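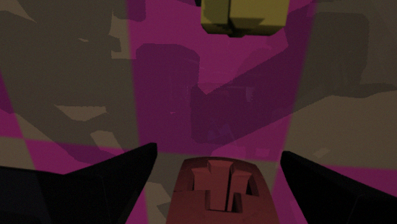 Can you build a working robot arm without a shop full of expensive tools?

Most people can, as long as they have a sturdy table, a few hand tools, some patience, and somebody nearby to ask when the wiring gets confusing.

CLATEVCOMBE, April. The Akyol shared workshop is very happy to announce that its spring build is open to anyone who would like to put together a small tabletop robot arm, whether at one of our benches or at home in the garage, the spare room, or (as several of our members prefer) the kitchen.

The project is called Evport, and it has been a long time coming. Wayne Bouchard started it on his own dining table with a pair of secondhand motors and a gripper that would only close when it felt like it. He brought it into the workshop one evening to borrow a soldering iron, stayed until we locked up, and came back with a box of parts and a great many questions. The arm has been rebuilt more than once, and almost 80 people have had a hand in it in one way or another.

"I wanted something my neighbors could build and then fix when it broke, and mine broke plenty," said Bouchard. "If you've put together a bookshelf and you didn't throw the instructions across the room, you're going to be fine."

Builders will be able to try their movements on a computer first, using a practice program called Wolturex that was put together by workshop member Sun-ja Kang. It lets you open and close the fingers, line them up with an object, and make all your worst mistakes before a real motor is plugged in.

"I dropped things in there for weeks and never had to sweep the floor," said Kang. "I still practice in it before I change anything on my own arm."

The kit costs $138 and includes the motors, the controller board, and a 21-page printed guide with good big drawings. Bench time is free for kit builders through the end of the project, and the coffee is free too, though we'd love it if you brought your own mug!

Sign-up sheets are at the front desk of the Akyol workshop in Clatevcombe. Evening sessions begin at 6:30 p.m., and people building at home are welcome to stop in with their arms, finished or otherwise.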